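# About Flunine Robotics School

Flunine is a small school for people who want to learn how robot arms work by running them. We teach evening and weekend classes in the old Bronow print works on Eltgate, up one flight of stairs (there's an elevator by the loading door, just ring). Our students are teenagers, retirees, machinists, nurses, and one whole family who signed up together and now argue about joint limits at dinner.

We started with a single bench and 8 students. This past year 122 people finished a course with us, and we still get a kick out of every first day, when somebody closes a gripper on a cup and looks up grinning!

## What we teach

The beginner course is called Munshi, after the street where we held our first class, and it runs for a full term. You learn to move one arm safely, then two together, and after that you spend a lot of time on ordinary household things. Cups, boards, toys. They sound easy until you try to get two arms to agree on who's holding what. The advanced course goes into programming, calibration, and keeping good notes (yes, we grade the notes).

No math past high school is needed, and the tools are here when you arrive.

## Open day

Every February, on a Sunday, we throw the doors open from 10 in the morning until the last person goes home. It's our favorite day of the year. The last one brought 846 visitors up those stairs, and the line for the two-arm bench went back past the coat racks for most of the afternoon.

Students run all the demonstrations themselves. They pick the tasks, set out the objects, and talk visitors through what the arms are doing, including when things go wrong. We love that part. A missed grasp gets more questions than a perfect one, and some of the best conversations of the day start with a kid asking "why did it do that?" There are 88 short slots to try driving an arm yourself, handed out at the door, and they go fast, so come early if that's what you're after.

The two-arm bench has a black fabric enclosure around it, and the students like to mix up what goes on the table: a plastic cup, a cutting board, a toy ice cream cone. 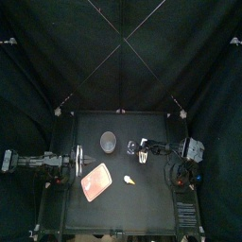 Chunhua Shen wrote to us afterward that watching the students work out their next move had been the best part of the visit, and asked whether we could leave more time for questions between demonstrations. We can, and we will. Next time there'll be a longer break after each run, with a student staying at the bench to talk.

## Come and see us

You're welcome to sit in on a class before signing up. Stop by the front desk any weekday evening after 6 and ask which bench is running. Wear closed shoes and tie back long hair.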